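Teaching a robot arm to handle padlocks by remote control
Project report, Định Lục 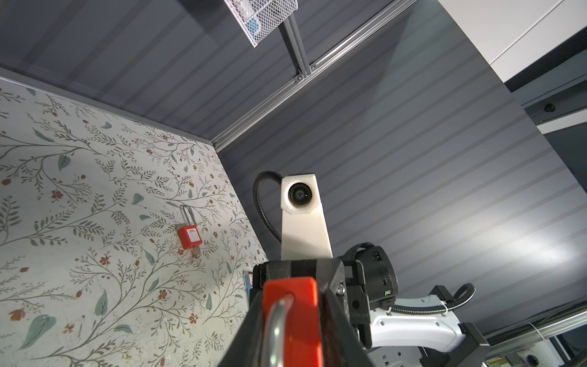 Figure 1. The gripper holding one red padlock, with a second padlock and a key on the table.

1. Background

The aim of this project was to find out how well a person with little training can show a robot arm a task by driving it from a distance. The task was to pick up a padlock from a table, turn it and set it down in a marked spot with the shackle facing the right way. I chose padlocks because they are heavy for their size, smooth on the faces and awkward in shape once the shackle is open. A block or a cup would have been easier, but earlier student projects in the department had already used both.

The work ran through to the end of July. I had the use of the arm in the afternoons only, as another group needed it in the mornings.

2. Equipment

The arm was driven with a hand controller called Clamow, which the operator holds and squeezes. Squeezing closes the gripper and moving the wrist moves the arm. Recording was done with Lotemow, a program that saves the joint positions, the gripper opening and the camera pictures together. Learning was done afterwards on a shared computer using a training script named Trillska, written by an earlier student and changed by me in a few places.

The table had a cover printed with leaves and red flowers. I kept it on for all of the recordings. My supervisor pointed out early on that some of the flowers are near the colour of the locks, and we agreed that this was a fair test of the camera side of the system. A plain cover would have given a cleaner picture but told us less.

3. Method

Three people drove the arm: myself, a second-year student and a technician who had used the controller before. Each had one practice period before any recording was kept. After that, each attempt was recorded from the moment the arm left its rest position until it came back to it.

The operator was told to approach from above, slow down before closing the fingers, and lift straight up before turning. We did not fix the speed. I thought at first that everybody should move at the same pace, but when we tried this with a timer on the screen the operators watched the timer and missed the lock.

In total we kept 609 recordings. Attempts were thrown out if the lock was dropped, if the operator stopped for a long pause, or if Lotemow lost the camera. Dropped locks were written down in a separate log, so the reasons could be looked at later.

4. What we found about driving the arm

The hardest part for all three operators was judging depth. The wrist camera moves with the gripper, and when the lock is between the fingers it takes up a lot of the view. By that point the operator is working mostly from the side view and from memory of where the table is. The technician dealt with this by stopping just above the table each time and then going down in small steps. The second-year student and I copied this and our drops became fewer.

Gripping across the body worked better than gripping the shackle. The shackle is round and lets the lock swing. On the body, the main trouble was slipping on the smooth faces when the fingers closed slightly off centre. We put thin rubber on the fingertips for a short time, but it peeled at the corners and we took it off again. None of the recordings made with the rubber were kept.

The controller became tiring. After almost 2 hours the drives got jerky and the operator tended to squeeze too hard. We began changing over sooner, and I would plan for this from the start another time.

5. Training and first results

I trained the system 6 times with different settings. The first runs reached for the lock but closed too early, above it. The cause was in the recordings: in many of mine I had started closing the fingers on the way down. Taking those out helped more than any change to the settings in Trillska.

The last version picks up the lock in most starting positions near the middle of the table. It is weaker towards the edges, where we had fewer recordings. It also turns the lock the long way round at times, copying a habit of one of the operators. Setting down is the least reliable part. The lock often ends up in the right spot with the shackle pointing the wrong way.

6. Problems and changes for next time

The starting positions were chosen by hand and this was a mistake. People put things where they are easy to reach. A list of positions made beforehand would have given better cover of the table.

Notes on each recording should be made straight away. I left mine until the end of the afternoon and some were too vague to use.

The next student, Văn, will carry on with opening the lock with its key. This needs a second arm or a clamp to hold the body still, and a decision on that has not been made. The recordings, the drop log and my changes to the script are in the project folder, with a short note on how to start Lotemow before the controller is switched on. If it is done the other way round, the gripper readings are missing from the file.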